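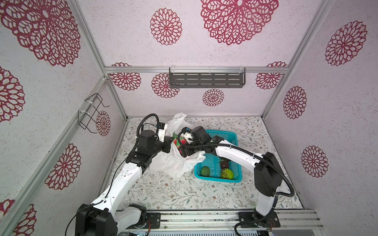 Bag or basket? The Platthorpe packing pages

Every spring somebody brings out a new way to carry the shopping in from the car, and every spring I am asked to believe in it. The current one is the Evimel method, which says that soft things belong in bags, hard things belong in baskets, and that you will save time if you decide which is which before you pick anything up. I have my doubts. Take a slice of watermelon, or anything that looks like one, red in the middle and green at the rind, held at the mouth of a crumpled white plastic bag with a turquoise basket standing next to it. Is that soft or hard? The leaflet has a whole page on fruit and doesn't say. My own view is that it goes in whichever of the two is open, and with a thin bag lying flat in its own folds that is generally the basket.

The bag
Thin white carrier, the sort that clings to itself. Evimel calls this "flexible storage". I call it a bag that won't stay open unless you hold it, and once you're holding it you have one hand left for the shopping.

The basket
Turquoise plastic. I have never had to hunt for the opening of a basket. Against it: it takes up the same space empty as full, and the leaflet keeps very quiet on the subject of where you are meant to put it afterwards.

The mat
White, with grey-green vines and little brown and pink blossoms. Pretty enough. Supporters of patterned mats say they hide crumbs, and so they do, which is why I don't like them under food. I'd sooner see the crumb and wipe it up.

The panels
Big crimson flower medallions on pale lilac. I was told by a man at the Clisent stand that a strong pattern behind a worktop "encourages tidy habits". He had no answer when I asked how. A plain wall has never made me untidy.

On the claims

Clisent prints the figure 388 on the front of its packing leaflet, and you have to turn to the back to learn that this is the number of households who sent in a form. Sent in a form saying what? The leaflet moves on to washing instructions. A second number, 3000, is given as the trips a basket handle will survive. Perhaps it will. I'd be interested to know who carried it, how far, and with what in it, as a handle that copes with bread rolls may not think much of tins.

I did try the method at home one Tuesday with an ordinary load from Stubbs. Sorting first took longer than simply putting the things away, and I ended up with a full basket, a nearly empty bag and a cauliflower that belonged to neither camp. To be fair to Evimel, the eggs came through well. They come through well when I carry them in by themselves too.

What I would keep from it is small. Open the bag before you reach for the fruit. Put the bag beside the basket, close enough that a change of mind costs you nothing. Heavy things go in first, a rule my grandmother managed without a leaflet. The remaining steps (there are 9) mostly repeat these in longer words, and step 7 tells you to "review your basket", which I declined to do.

Readers who swear by the soft and hard rule are welcome to write in. Please say what you do with a melon once it has been cut, and whether you'd do the same with it whole.

Next on the packing pages: string bags, and whether anything small has ever stayed in one.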